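Household Tips: Living With Two Currencies

Updated May 1, 2023

We moved from Stulitz to Trestcombe with two suitcases and two bank accounts, and since then our family pays some bills in euros and some in dollars. I am not a bank person. These are only kitchen table habits which work in our house.

Write the rate on the bill

When a foreign bill arrives, I write on it with pencil the exchange rate of the day and the amount in dollars. After payment I write the real amount under it. The difference between the two numbers is what the change has cost us. In the first year I did not do it, and I believed the bank when it said "no commission". The commission was hidden in the rate.

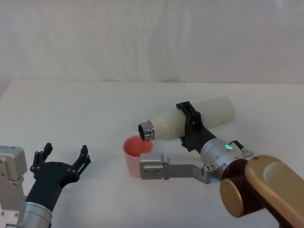
A bottle tipped over a small cup.

Keep one envelope for each currency

Coins and small notes from a trip should go in an envelope the same evening. Write on the outside the currency and the month. Before the next trip, take the envelope first and only then go to the machine for cash. Our envelope from August paid the parking and two breakfasts. Most exchange desks do not take coins, so spend these before you fly home.

Do not send small amounts many times

I used to send money to my mother every time she mentioned a repair. With Ruteck, the service we had then, each transfer had a fixed fee, and on a small sum it was painful. Now I collect the sums on a list on the refrigerator and send them together. If the fixed fee is 20 dollars, then on a transfer of 2000 dollars it is one percent, but on 200 it is ten. Please calculate this with your own fee before you decide.

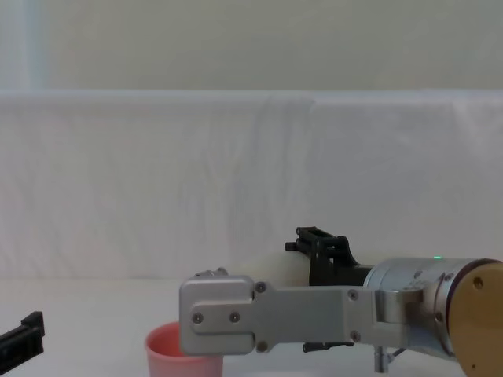

One reader wrote to me that she does the opposite: she divides every big payment in four parts and sends one each week, so that she never changes all the money on the worst day. She pays no fixed fee, only a percentage, and she sleeps better this way. I find it a good point. With a percentage fee her method does not cost more, and if your bill can wait a month you can try it.

Say "local currency" at the card machine

When the machine in a foreign shop asks if you want to pay in your home currency, choose the local one. The home currency looks friendly, but the shop's rate is usually worse than the rate of your card. Teach it also to your teenagers before a school trip - my son pressed the wrong button for a whole week.

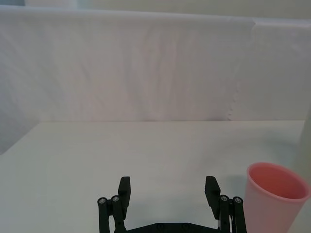
The same question comes at cash machines, and there it is written in a more confusing way. You may see "accept conversion" and "decline conversion". Decline it. You will still get your cash, and your own bank will make the conversion. Check first what your bank takes for foreign withdrawals. At Gentile, where we have the dollar account, the price list was on the last page of the contract, in small letters.

Have a cushion for the school fees

For payments with a fixed date I keep a little more than needed, one month in advance. The rate can move in the last week, and then you have no time to wait for a better one. What is left stays in the account for the next bill.
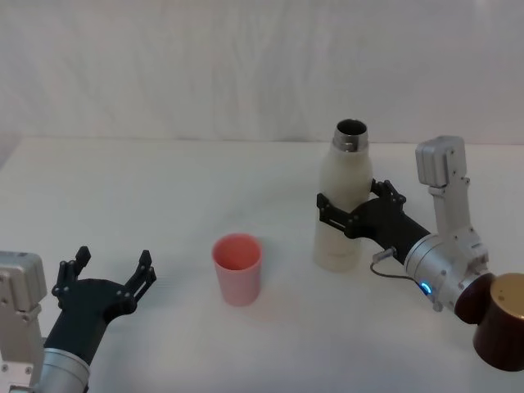 Pink cup and white bottle on a white tabletop.

Keep the papers

Print the confirmation of each bigger transfer and put it in a folder with the tax papers. On the confirmation should be the date, the rate and the fee. If the fee is missing, write to the service and ask for it.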